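Curberg Table Protector, large: does a padded cover earn its price?

The sales page for the Curberg table protector makes a lot of claims. It will guard against heat, spills and scratches. It will hang straight out of the box. It will, in a phrase I read twice, "restore calm to the dining room." I paid for mine and have lived with it since April, and I'd put my own calm down as unchanged.

The Curberg is a quilted underlay with a wipeable top and a felted bottom. You lay it on the table and put your regular cloth over it. The large size weighs enough that carrying it up from the car took both arms. It came folded into a square and tied with string, and the fold lines were still there three weeks later. The card in the package says to warm it with a hair dryer. I did that for most of an evening and got one crease out of four.

Heat protection is the main reason anyone buys one of these, so I went at that first. The label promises 200 degrees, with no F or C after it, and that matters quite a bit if you're about to set down a casserole. I wrote to Curberg to ask. The reply thanked me for choosing Curberg. I have treated it as Fahrenheit ever since, and at that level it does fine with soup bowls and coffee mugs. A skillet straight off the burner left a pale ring on the finish of my table, right through the padding. I'd keep the trivets.

Spills are a better story. Water beads up on the top and wipes away, and so did tomato sauce when I got to it within a minute or two. Turmeric stayed. The seams are where I have doubts, since they're stitched straight through the coating with no tape behind them, and a full glass of juice found its way down one and into the felt. The felt smelled for days.

Then there's slipping. The felt grips bare wood well enough. What it doesn't do is grip the cloth on top, so the more layers you pile on, the more the upper ones wander. For everyday use in our house, with trays and snacks out and people reaching across, I still smooth the top layer down with my hand several times a day.
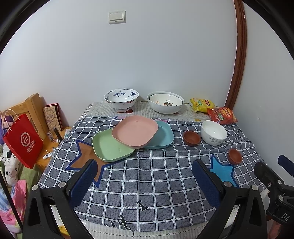
Daniyal Jafri wrote to me after I mentioned the slipping in an earlier post, and his view is that I'm blaming the wrong layer. He says any smooth cotton cloth will travel on a coated pad, that he had the same trouble with a Tremwood, and that a strip of rubber shelf liner between the two fixed it for the cost of a sandwich.

Fair enough, and I tried the shelf liner. It works. It also works on a bare table with no Curberg under it, so I can't give the Curberg any credit.

The Tremwood is thinner, folds up like a bath towel and costs a good deal less. It has no heat rating at all, which I find easier to trust than a number with the unit missing. Curberg's site shows 800 reviews and an average close to perfect. I read the first few pages and most of them had been written before the pad was ever used — "arrived today, looks great," that sort of thing.

Washing: spot clean only. For something that lives under food, I'd call that a serious mark against it.

If your table is old and you mostly worry about pens, keys and forks, the Curberg will do the job, and so will a folded blanket. I'm keeping mine on through the summer because the return window has closed.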